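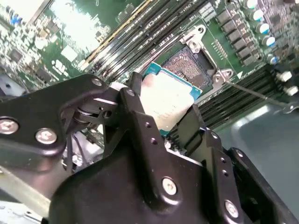 Section 4: Putting the processor in the socket

Okay, deep breath. I've had more emails over this section than any other part of the Monura workstation guide, so I rewrote the whole thing on May 18, 2024, and I've tried to put in everything people asked me. If you've done a dozen of these you can skim the steps, but please do read the cautions!

Quick word on what you've got in front of you. The socket on this board is the LGA kind, so the pins live in the board and the processor just has flat pads on its underside. Those pins are tiny little springs, gold-brown when the light hits them, and there are over 1000 of them. I've never met one that enjoyed being touched. There's a silver metal frame around the whole thing, hinged, with a thin lever that has a small bent hook on the end. You'll be using the lever a lot, so get friendly with it.

Before you start

Leave the memory out for now. The slots run right up close to the socket on both sides and you'll be glad of the elbow room. The cooler stays in its box too (that's Section 6).

You'll want a desk lamp you can move, a clean cotton cloth, and the plastic tray the processor came in. Keep the tray! I threw mine out on my first build and spent a nervous evening with a bare chip sitting on a saucer.

CAUTION: Unplug everything. Touch bare metal on the case before you pick up the processor, and touch it again if you get up and walk around on carpet.

4.1 Opening the socket

1. Lay the board flat on its cardboard box with the lever on the side nearest your good hand. I turn mine at an angle so my wrist isn't fighting the capacitors, those little round cans with silver tops standing near the socket.

2. Press the lever down a touch, ease it sideways until the hook clears its catch, then let it swing up slowly. Keep a finger on it the whole way. It's springy and it will get away from you.

3. Lift the metal frame on its hinge until it stays open by itself.

4. If your board still has the plastic cover over the pins, take it off now and put it in the bag with the spare screws. Some boards want the cover left on until the frame closes, so check the slip that came with yours.

5. Bring the lamp down low to one side and look across the pins. You want to see nice even rows. One pin leaning the wrong way shows up as a bright or dark speck, and if you spot one, stop there and skip down to the trouble notes.

CAUTION: No cloth, no brush, no canned air in the socket. I know it's tempting when you see a bit of fluff. Tip the board gently and let it fall out, or leave me a message on the Brornham help page before you try anything else.

4.2 Placing the processor

6. Pick the processor up by its edges. The silver lid faces up at you and the green part is the circuit board underneath, sticking out a little around the lid. Fingers go on the sides of the green part only.

7. Find the notches along the edges of the green part and the little bumps that match them inside the socket. There's usually a small triangle in one corner as well. Don't go by the printing on the lid! It can be so faint you can't read it, and the notches never lie about which way is round.

8. Hold the processor level, just above the socket, and check the notches one more time. I say it out loud, which makes me sound a bit odd, but I haven't put one in backward yet.

9. Lower it straight down and let go. No sliding, no wiggling once it's resting on the pins. It should sit flat all by itself with no pushing at all.

NOTE: If one corner sits high, lift the processor straight back up and start again from step 7.

4.3 Closing up

10. Lower the frame over the processor. Make sure its front edge tucks in where your board's slip shows it.

11. Bring the lever down and back under its catch. This takes more force than feels polite, and you may hear a small creak. I winced the first 7 times or so. As long as the processor was sitting flat in step 9, keep going.

12. Run your eye around the frame to see that it's even on all sides. Wipe any fingerprints off the silver lid with the cloth and leave the paste until Section 6.

Trouble notes

The lever won't go down: open everything and look for a high corner. It's nearly always the notches.

A pin looks bent: take the board back to wherever you got it, cover on. The Celitcombe shop will look at Monura boards over the counter if you bring the order slip. Please don't go in with a sewing needle.

Machine starts later on but only sees half the memory: reseat the memory first (Section 5), then come back here and check for a bent pin or a bit of grit under the processor.

You dropped the processor on the pins: it happens. Lift it off, do the lamp check in step 5, and if the rows look even, carry on.

If you bought the Kollár case, the board goes in after the memory, and the screws for it are in bag 109. Memory comes next, in Section 5.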